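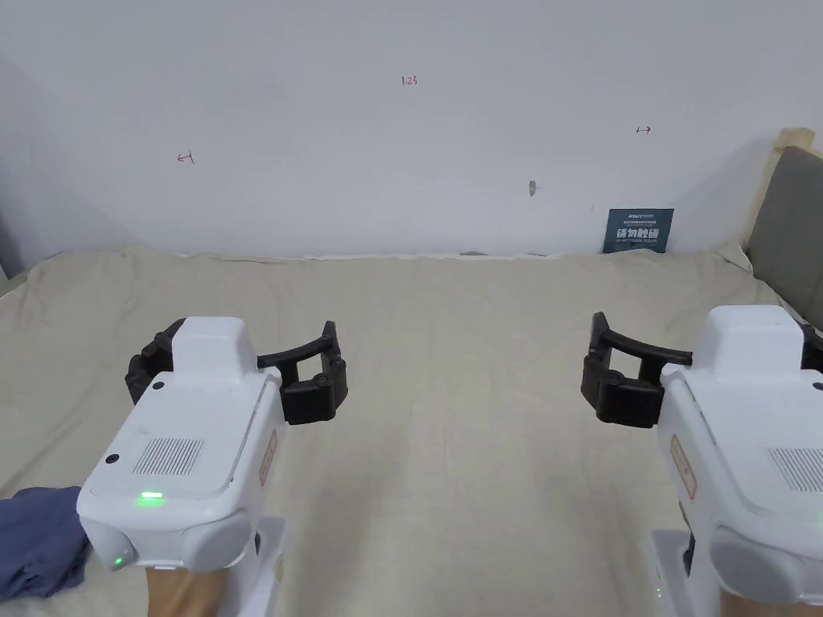

Bed with beige sheet; "do not touch" sign (in Chinese) against the wall.

TROLTDALE CYCLE WEEKEND -- PRE-RIDE INSPECTION, HIRE BIKES AND ROUTE

Inspected by: Nafula Mrema
Date: 14th June
Bikes supplied by: Vornero

1. Brakes, front and rear
PASS, with doubts. The supplier's sheet says every bike was serviced this month. Bike 139 had rear pads close to the wear line, so I would like to know what "serviced" means. Pads changed before I signed.

2. Tires and pressure
FAIL on first check. Four bikes were well under pressure. Pumped up and passed an hour later. Check again in the morning, whatever the tag says.

3. Quick releases and stems
PASS. One loose stem, tightened.

4. Helmets
PARTIAL. Nine have no readable size label. "One size fits most" is not a size. Set aside until Vornero sends replacements.

5. Lights
PASS on paper. They all switch on. The claimed run time is longer than any light of this type I have used -- carry spares for the tunnel section.

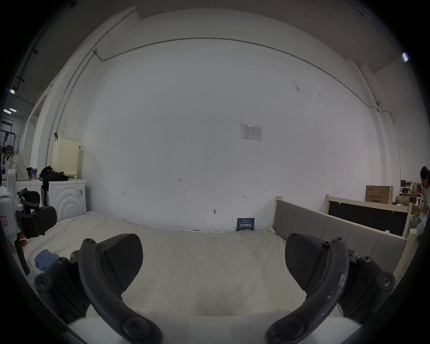
6. Route, Mussa bridge to the lake
NOT PASSED. The brochure calls this a "gentle rolling path." There is loose gravel on the second bend, and the drop on the left has no rail. Riders should walk it, or we take the farm road. Tumaini Kinyua thinks a warning at the briefing is enough. I don't, and I've asked for marshals at both ends.

7. Support van
PASS. First aid kit sealed and in date. Pump works. The spare wheel on the rack fits the road bikes only, so the hybrids have no cover.

8. Emergency contact
PASS after a second try. Gate code at the Hunovo rest stop is 2927. The code printed on the rider cards is wrong and needs correcting by hand.

Open items: 4, 6, spare wheel for hybrids, rider cards.
Cleared to ride: bikes yes, route no.
Signed: N. Mrema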